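Why do the grave numbers in the old Pinimville cemetery skip from 232 to 354?

Asked Apr 16, 2026

I'm trying to find a great-great-uncle who worked at the Ofori mine and was buried in Pinimville. The county burial list goes up to 493, but there is nothing between 232 and 354. His death record says November and gives no plot. I walked the rows last weekend and the markers skip the same way. Were those graves moved, or is a page of the list missing?

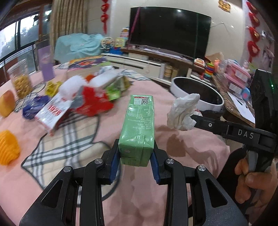
2 answers

Answer 1
Probably a flood. A lot of old mining town cemeteries lost graves that way. I would call the county.

Answer 2
It wasn't a flood, the cemetery is on the hill. The missing numbers belong to the Flernent section, across the creek road. When the Ofori company opened the upper shaft it bought its own ground for burials, and the sexton kept one run of numbers for both places. The company ground was later fenced off and left out when the county typed up its list.

The ledger for that section is kept at the Zivgate library, in the local history room. It does not go out on loan, but they will copy pages for you. Ask for the sexton's ledger and not the burial index, which was made from the county list and has the same gap.
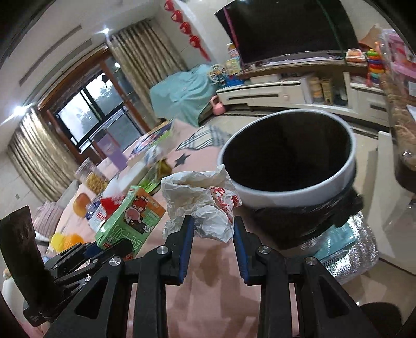

Entries are in order of burial, so a month and year will get you to the right page. Spelling is poor and first names are often just an initial. Most of the wooden markers at Flernent are gone, and I could only match 15 of them to a name when I went through it. If your uncle was a mine employee I would start there. Bring his death record so you can check the age and date against the entry.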